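Notes from the Drinks Table

In June the lab at Flatholm took on the job of teaching a gripper to pick up things people drink from. The plan fit on an index card. Collect 1000 good examples, feed them to the learning system, go home early. The card is still on the wall. It has a coffee ring on it, and we are at 300.

For readers who joined this newsletter for the Dilldale door-opening saga (still not opening reliably, thank you for asking), a short word on how an example gets made. A person drives the arm by hand through one full pickup: approach, close, lift, put down, back off. The wrist camera and the joints are recorded the whole way. If the person did it decently, the recording goes into the pile. If the person sneezed, it goes into a different pile, which Berkay Türkmen keeps and will not let anyone delete. His view is that a sneeze is data. My view is that storage costs money, and we have agreed to have this conversation again every month until one of us retires.

Cups and bottles sounded like the easy end of the catalog. We had spent the spring on cloth, and after cloth anything with a rigid wall feels like a vacation. Then we put a mug on the table and remembered that a mug has a handle, and that a handle points somewhere. Turn the mug a quarter of the way around and you have a new problem. Put a paper cup beside it and the fingers that were so confident a minute ago now have a neighbor to avoid. Add a bottle and there is something tall enough to knock over with the part of the arm you weren't thinking about.

So the rule for the drinks table is that it never stays the same for long. The person driving moves things between takes, swaps one mug for another, brings in a soda, crowds one side and leaves the other bare. The house term for this is "shuffling the bar." Berkay wrote it into the procedure document, and it is now official and cannot be taken back.

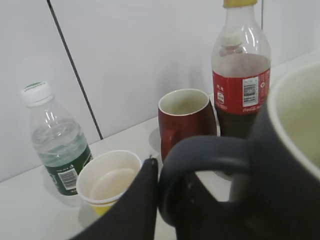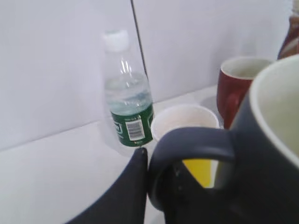 Handle work, in company.
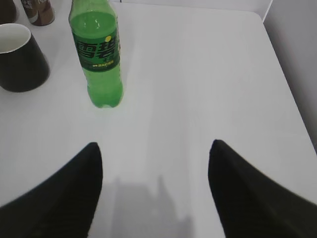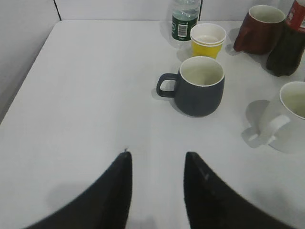

Fingers open, and a choice of mugs.

The wrist view is the only one the learner gets on this task, and we argued over that for longer than I'd like to admit. A second camera up on a pole would make a lot of questions easier. It would also mean that anyone who wants to use the result has to own a pole, put it where ours was, and keep people from hanging jackets on it. The folks at Karakaya, who are supposed to run the trained version on their own arm in the fall, asked very politely whether the pole could be left out. It was left out.

What you lose is context. When the gripper gets close to a big mug, the mug takes over most of what the camera can see, and everything behind it turns into slivers. A person watching the recording fills in the rest without trying. The learner has to pick up that habit from examples, and this means we need plenty of recordings where the view gets worse exactly when it matters. Our early takes were too polite about it. We drove in along lovely clear lines, with every object on its own patch of table like guests who don't know each other, and the first trained version behaved beautifully until we set two things side by side. After that it behaved like me at a buffet.

We threw out 21 takes from that batch and kept the others as the easy set. They still earn their keep. A learner fed only on awkward cases gets nervous and takes the long way around everything, including things that aren't there.

White surfaces have been their own education. A white mug on a white table gives the camera very little to hold on to, and much of what separates the two is shading. We could have bought a nice dark mat. There is one in the closet, left over from the cloth work, and every few days somebody looks at it with longing. But Karakaya's counters are pale, most kitchen counters I've met are pale, and a system that can only find a mug on a dark mat is a system for finding mats.

The arm throws shadows too, and they travel along with it. The older software we inherited from the Oreck project would now and then decide that its own shadow was an object and make a careful, well-planned attempt to go around it. The new learner seems less troubled, which I put down to shadows turning up in so many of its examples. Berkay puts it down to his sneeze pile. We have no way of settling this and I have asked him to stop bringing it up at lunch.

On the drivers: we have three, and they are easier to tell apart in the recordings than I expected. One comes in low and slow and closes as if the mug might wake up. One goes straight at the thing. The third, who would like to remain the third, makes a small circle in the air before every grasp, and denied it until we played a row of takes back to back. The learner had already picked up the circle by then. We left it in for a while and found it kind of charming, but it added time to every pickup, so the third driver is now working on a circle-free style and has become noticeably quieter in meetings.

If you come by to take a turn at the controls, a few requests. Caps stay on the bottles. Shuffle the bar before your take as well as after it, so the person following you doesn't get your leftovers. Say "bad" out loud if the take was bad, and type it in the notes box too, as the microphone on that desk has been unplugged since spring and we only noticed last week. Don't drink anything off the table. The cola has been part of the experiment for a long time now and I wouldn't trust it.

Driver slots are open in the mornings, and after 3 if the door people are finished with the power strip. Put your name on the sheet by the sink. The next issue will have the first results on bottles, plus whatever the Dilldale door has done by then.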